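Category: Vehicle Body Repair > Research
Search this site Go
8 min read

4. Fit of replacement door skins after hanging

4.1 Vehicles and parts

The doors in this part of the study came from two sources. The first was Dririco, which presses outer skins and complete door shells for older small hatchbacks. The second was Pascual, a dismantling yard that supplied used doors taken from cars of the same model. All doors were front doors, left and right, and all were bare when they reached the workshop at Brarngate. Glass, locks, seals and wiring were moved over from the old door in each case.

In total 163 doors were hung. Six were left out of the results. Four of these had been bent in transport, and the other two were for a later version of the car with a different lower hinge. The later hinge looks much the same on the shelf but sits slightly further back, and the mistake was only found when the doors would not close.

Every door was hung by one of the same three fitters. Gwenaël Texier checked the gaps afterwards without being told where the door had come from, although the used doors could sometimes be recognised from marks left by the old trim clips.

4.2 Measuring the gaps

Gaps were read with a taper gauge at four points: the top of the front edge, the bottom of the front edge, the rear edge level with the handle, and the sill. The height of the door against the wing and the rear door was read with a straight edge. Each reading was taken twice, and a third time if the first two did not agree. This gave 631 accepted sets of front-edge readings over the whole study, including those taken again after the hinges had been adjusted.

Cars stood on level ground with the tyres at normal pressure. We did not take readings with a car on the lift, as the sills of older cars move enough when the wheels hang to change the rear gap. The seals were left in place. A new seal pushes the door outwards for the first few weeks, so all the cars were fitted with their old seals unless these were torn.

4.3 Results

New door shells needed less hinge adjustment than used ones, but the difference was smaller than the fitters had expected. Most of the trouble with the used doors was in the hinges themselves. Where the pins were worn, the door dropped at the rear and the striker had to be lowered to match. Once the pins were replaced the used doors gave readings close to those of the new ones.

The new shells had a fault of their own at the sill. The folded lower edge was a little thick on some of the doors delivered in May, and more than 40 of them touched the sill seal too firmly. The edge could be dressed by hand, though this broke the primer and the bare metal had to be coated again before painting.

Figure 3. 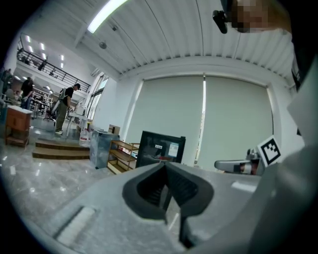
The rear gap showed the widest spread in both groups. We think this comes mainly from the car and only partly from the door. Cars with earlier repairs to the centre pillar were hard to set up with any door, and two of them could not be brought within the maker's limits at all. They are kept in the results, as a repair shop would meet such cars in ordinary work.

Paint thickness had little effect. Doors painted with the Buleo two-coat system were measured before and after painting, and the front gap closed by less than the gauge could show with confidence. The handle area was not measured again after painting.

4.4 Limits of this part

All the cars were of one model, and the three fitters knew it well. A shop that sees the model only now and then may need more time for each door. We also have no readings from doors after long use, so nothing can be said yet on how the new hinges wear. The cars whose owners agreed to return will be measured again, and the hinge pins will be taken out where this can be done without removing the wing.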